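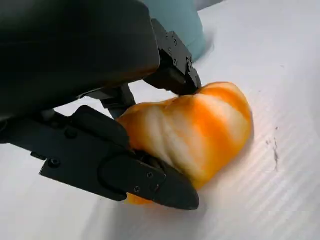 The Conneely Practice is a set of handling rules for robotic grippers that work with soft or peeled produce. It was drafted at Tivotmont and first issued in June by Cesanex. Closing force is raised in steps, with a pause of 300 milliseconds between steps, and may not pass 60 percent of the bruising limit for the item - peeled citrus is held to 40 percent. Finger pads must have rounded edges. Pads and exposed screw heads are cleaned after every 30 picks. Vundum uses a shortened version that omits the cleaning interval.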